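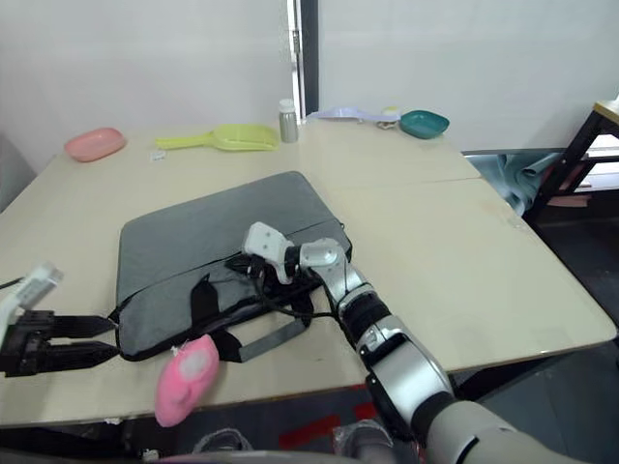 *Gray laptop bag, black front zipper, strap with the gray handle piece.*

**rawiri_pryor**
Looking at this one for the commute, 30 minutes each way on the bus. Seller calls it a Bromside and says it's "padded throughout." Every bag under the sun is padded throughout. Anybody own one?

**melina_v**
Had a Bromside for 9 months. Bag's fine, strap is junk. Mine started slipping in the second week and I ended up tying a knot in it.

**gondel34**
> strap is junk

Disagree. I carry a 15-inch laptop plus charger in mine and the strap hasn't moved. Did you thread it back through the buckle?

**melina_v**
Yes, I threaded it. I've owned a bag before.

**ihor_h**
I'd worry more about the zipper. It runs low across the front, so whatever you put in that pocket had better be flat. Also, how do we know it's a Bromside? I can't find a logo. Ask for a shot of the lining — and one with a laptop in it.

**rawiri_pryor**
Asked. He sent me the product blurb again.

**gondel34**
Doesn't mean it's fake.

**ihor_h**
Doesn't mean it's padded either.

**melina_v**
What's he want for it?

**rawiri_pryor**
34, plus shipping. Cute pink plush not included, I checked.

**melina_v**
Offer him 30 and buy a different strap.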